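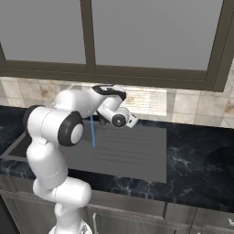 Our housing cooperative is revising its rules on the care of stone surfaces, and I would appreciate guidance from those with experience. We manage 40 apartments at Nillard. Several of the kitchens have a dark marble countertop of this sort, and residents report dull rings near the faucet. The supplier, Umano, recommends a penetrating sealer every 12 months. One resident insists that sealing would have prevented the marks. Is that correct, and who should ordinarily pay for the repair?
Jadwiga Tokarz
Nillard
Aug 19, 2021

Noletti
Sealer slows the absorption of oil, wine and coffee. It does not protect marble from acid. Lemon juice, vinegar and many bathroom cleaners will etch a polished surface within minutes, sealed or unsealed. Dull rings are usually etching or mineral deposits from hard water, and the two call for different treatment. Ask a stone restorer to look at one kitchen before any product is ordered. Light etching can be polished out on site. We were charged $199 for a single counter in July, travel included.
As to payment, consult your occupancy agreement. Ours treats etching as damage by the resident and sealing as routine maintenance — the cooperative pays for the latter only.
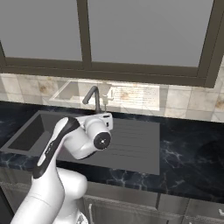 Feyisa disagrees on the matter of payment. If the residents were never given written care instructions, it is difficult to hold them responsible for using an ordinary spray cleaner. I would issue a one-page notice first, naming a pH-neutral soap, and apply the charge only to marks reported after that.

Umber607
just use baking soda, worked on mine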